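# Going to the Ballpark Without a Car: Evening Games at Sayegh Field

Sayegh Field is on the north side of Milness, behind the old freight yard. The home team plays in a small regional league, and most of its games start in the evening. Tickets are cheap, one can sit almost everywhere, and the players sign balls along the fence before the first pitch. For students this is a very pleasant way to spend an evening, if they can get there and, more important, if they can get home again.

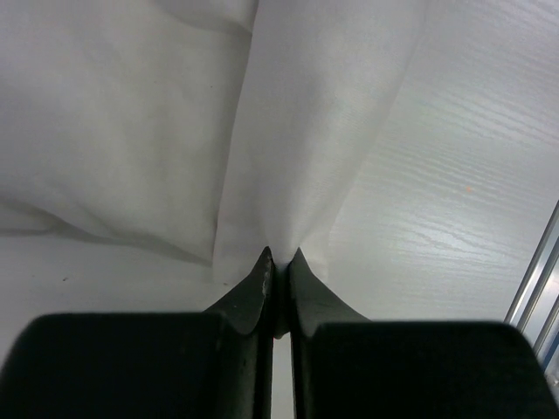

**Project report, Introduction to Sport Management**
Submitted by the Ballpark Access group, Walmont College, 14/01/2026

## 1. Why we chose this topic

When our group had to choose a topic, we first wanted to write about ticket prices. After reading the club's price list we saw that the price is hardly a problem. A student ticket costs less than a pizza. Still, very few students from our college go to the games, and those we know often leave in the seventh inning. We wanted to understand why.

Our first idea was that students find baseball too slow. Some of us had this opinion too before the project, because we grew up in countries where the game is not played. The other idea was the bus. The last bus from the ballpark to the Walmont campus leaves at a fixed time, and it does not wait for the end of the game. Whoever misses it has a walk of 40 minutes, with a part of the road without sidewalk.

So our question became: how much does the trip home decide if a student goes to a game, and how long the student stays?

## 2. What we did

We visited 12 home games, the last of them in October. At every game at least two members of the group were present. One stood near the main gate, and the other sat in the stands on the first base side and wrote down the inning in which groups of students left. We also noted the time of the last out.

In the second part we handed out a questionnaire on campus. It was one page long, and it asked how often the person goes to games, how they travel, at which point they usually leave, and what would make them go more often. We received 66 completed sheets. At the end of the page was an empty box for free comments, and we are glad that we included it, as the comments were more useful than some of our own questions.

We also wrote to the club office and to the bus company. The club answered within a few days and let us see the starting times for the whole season. The bus company sent us the timetable, but did not want to say anything on future plans.

## 3. What we saw at the games

The early innings are the best time to visit if you like atmosphere. The smell of onions comes from the grill, children run up and down the grass bank in left field, and the announcer reads the birthdays. We did not see any student leave in this part of the game, even on the cold evening against Jistivby, when the home team was losing badly after the first inning.

The change comes in the seventh. After the stretch, people with backpacks stand up, look at their phones and walk to the gate. It did not seem to make a difference whether the game was close. At the second Jistivby game the score was tied, with a runner on third base, and we still saw a full row of students going down the steps. The bus was already standing at the stop with the lights on.
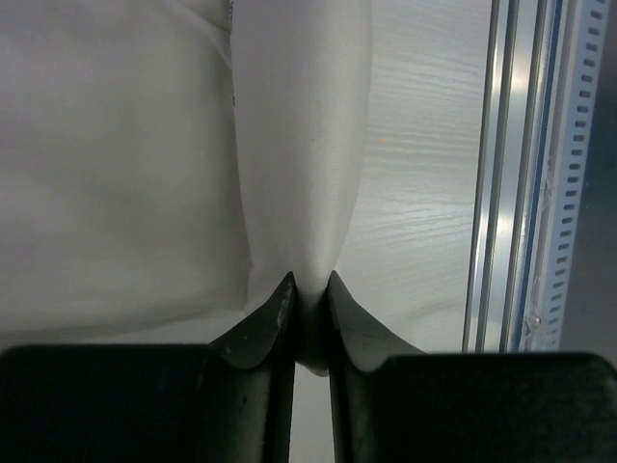 *Figure 2. White fabric gathered between the gripper tips.*

Families with small children also leave early, but their pattern is different. They go one after another from the fifth inning on, and we think that bedtime is the reason. Older spectators mostly stay until the last out, and many of them come by car.

The length of the game matters very much. When the pitchers worked fast, the game was finished before the last bus and the students stayed. When there were many walks and pitching changes, they had to choose. We should mention that one of our games was stopped by rain, and we have left it out of this comparison.

## 4. What the questionnaire told us

The answers agree with our notes from the stands. The trip home was the most frequent reason for leaving early, and it was also the most frequent reason for not going at all. The answer "the game is boring" was chosen less than we expected. Several persons marked that they would like to understand the rules better, which is a different thing from being bored.

On the question what would help, a later bus was the clear favorite. An earlier start was second. We had believed that an earlier start would be the winner, because it costs the bus company nothing. But many students work or have a laboratory class in the late afternoon, and for them an earlier first pitch would only move the problem to the other end of the evening.

Shared rides got few marks. In the comments, people wrote that they do not want to depend on a driver who may like to stay longer, or who may want to go home after a bad inning. 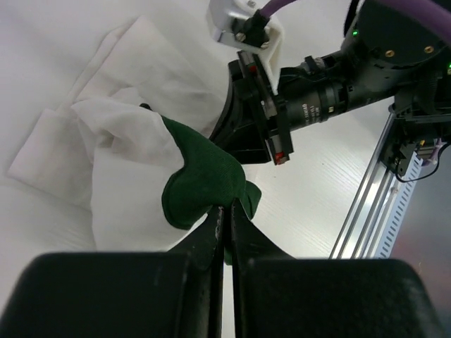
You are asking only about the bus, one comment in the free box complained, but I stopped going when they moved the student seats behind the foul pole. The same comment said that a person will walk home gladly after a good game, if the person could see it.

We have discussed this answer a long time in the group. We had no question on the seats, and this is a weak point of our work. From the student section, one cannot see the right field corner well. It is possible that some students leave for the bus more easily because their view is poor, and with our sheet we cannot separate these two reasons.

## 5. Limits

Our questionnaire was given out near the library and the cafeteria, so students who are seldom on campus are missing. We also could not always be sure who in the stands was a student. We judged by age and by college clothing, and surely we made mistakes. A season with warmer evenings could give other results.

## 6. Suggestions

We suggest that the club and the bus company try a later last bus on a few evenings, and that the club announces it already when the tickets are sold. For a start, the evenings against Jistivby would be suitable, as these games are the best visited. The student section could be moved back to the first base side on the same evenings.

We also suggest a short rules sheet for newcomers, printed on the back of the lineup card. Our group has written a first version, and it is attached as Appendix B. The questionnaire is in Appendix A.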